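Scoring a Limited-Overs Match
Handout 4: Working the bowling analysis
Course tutor: Hermine Frei

Bring this sheet, your practice scorebook and two pens of different colors. We will use the Zindar v. Okeke innings from last time, so have the batting side of that page filled in before you arrive. If your batting totals did not agree at the end of the last session, leave them as they are and we will find the error together.

1. What the bowling analysis records

Each bowler has one row. Each over has one box in that row. Inside the box you enter six balls, read across the top line and then across the bottom line, three and three. Some scorers prefer two columns of three. Pick one and keep to it for the whole match, and tell your partner which one you use.

Symbols used on this course:

Dot: no run from the bat, no extra
1, 2, 3, 4, 6: runs from the bat
W: wicket credited to the bowler
Plus sign: wide
Circle: no-ball
Triangle pointing up: bye
Triangle pointing down: leg bye

A run out is not credited to the bowler. Enter it in the box as whatever else happened on that ball. If the batters completed one run before the run out, write 1. If they completed none, write a dot. Several of you wrote W for the run out in the Povel innings, and this is why your wickets column came to one more than it should have.

2. Wides and no-balls

Both count against the bowler. Neither counts as one of the six balls of the over, so the box will hold more than six symbols. Write small.

A wide on which the batters run one is two wides. Put a dot in one quarter of the plus sign for each extra run. A no-ball hit for four is entered as a circle with a 4 inside it. The batter gets four, the bowler is charged five, and one goes to the no-ball line in the extras.

Byes and leg byes are not charged to the bowler. They do go in the total, and they do go in the box, and the ball counts in the over.

3. Maidens

An over is a maiden if nothing in it is charged to the bowler. An over with two leg byes and four dots is a maiden. An over with one wide and six dots is not. Join the six dots to form an M. When the bowler takes a wicket in the maiden, join them to form a W.

4. End-of-over routine

Do this every over, in the same order, while the fielders change ends.

Add the runs charged in the box.
Add that figure to the bowler's running total and write it under the box with the wickets, for example 13-1.
Call the team total to your partner and wait for the answer.
Check the scoreboard.

If the two books differ, go back one over only. If that over agrees, the mistake is in the one just finished. Do not stop scoring to look for it. One of you keeps going and the other looks.

5. Worked example

Balthasar Egger bowls the final over from the pavilion end. His figures before it are 7 overs, 1 maiden, 24 runs, 2 wickets. The team total is 95 for 6.

Ball by ball: dot, 1, wide, 4, W (caught), leg bye, 2.

Charged to the bowler: 1 + 1 + 4 + 2 = 8
Added to the team total: 9
New figures: 8 overs, 1 maiden, 32 runs, 3 wickets
New total: 104 for 7

The difference between 8 and 9 is the leg bye. Make sure you can say where it went.

6. Balancing the page

At the close of the innings, three sums should give the same number:

Batters' runs plus all extras
Bowlers' runs plus byes and leg byes
The last figure crossed off in the running tally

Then check wickets. Bowlers' wickets plus run outs should equal the fall of wickets column. Penalty runs, if there were any, go with the byes and leg byes in the second sum. Mathias Egger's page from the Trarnis match balanced at the first attempt and will be passed around as a model of layout. Look at how much space he leaves between rows.

7. Before the next session

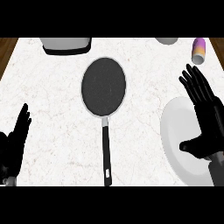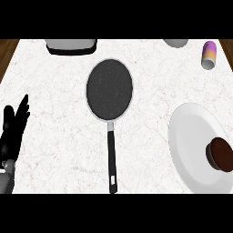
Practice exercise: complete the bowling rows for the second innings on your sheet, then balance the page as in section 6. Work in pen. Corrections are made with a single line through the wrong symbol and the right one written beside it, so the original can still be read. Keep the box as clear as the middle of that countertop, with one frying pan on it and its handle toward the near edge: one symbol per ball, all facing the same way, no notes squeezed in at the side. Notes go in the remarks column, with the over number in front.

Gebhard Lüthi will take the October session, which covers interruptions and revised targets. Lenka Šindelář has spare scorebooks for anyone who has filled theirs. Assessment is one full innings scored from a recording, with 10 marks for the bowling analysis and 10 for the batting. Arrive in time to write in both team lists before the first ball.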